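CLENINLOW BUILDING – COMMON ROOM AND KITCHENETTE
Quarterly safety checklist, March
Inspector: Pejman Alipour
Site contact: Nestor Padilla

1. Exits and escape route
Main door opens fully: Pass
Rear door opens fully: Pass
Exit signs lit on battery: Fail
Comment: Sign over rear door went dark during the 10-minute test. Replace battery pack and retest.

2. Fire equipment
Extinguisher mounted, gauge in green: Pass
Fire blanket within reach of hotplate: Pass
Comment: Inspection tag is nearly full. Attach a new one at next service.

3. Electrical
Outlets near sink on GFCI: Pass
Extension cords in permanent use: Fail
Comment: One cord runs behind the refrigerator. Cord jacket is sound, but the run is not acceptable as fixed wiring. Dimaculangan Electric to quote for an added outlet.

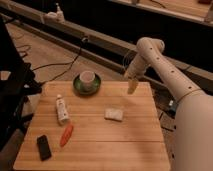
4. Floors and walkways
Clear width at least 50 inches at main aisle: Pass
Mats flat, edges taped: Fail
Comment: Mat at sink curls at one corner. Same finding as last quarter – replace it, do not re-tape.

5. Hot water
Tap temperature at or below 120 F: Not tested
Comment: Probe thermometer out for calibration. Padilla to take the reading and send it in.

6. Furniture
Tables level, no loose fasteners: Pass
Chairs sound: Fail
Comment: 5 chairs have worn glides. Remove from use until the Sundton replacements are fitted.
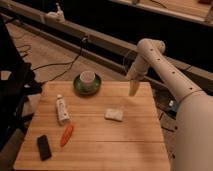
7. Storage
Shelf load under posted 50 lb limit: Pass
Cleaning products kept apart from food: Pass
Comment: Spray bottle on lower shelf has no label. Discard contents and relabel.

8. First aid
Kit complete and in date: Fail
Comment: Burn gel expired. Cesano kit refills are held at the front office.

Open items: 1, 3, 4, 5, 6, 8. Item 1 to be closed before the room is next used after dark.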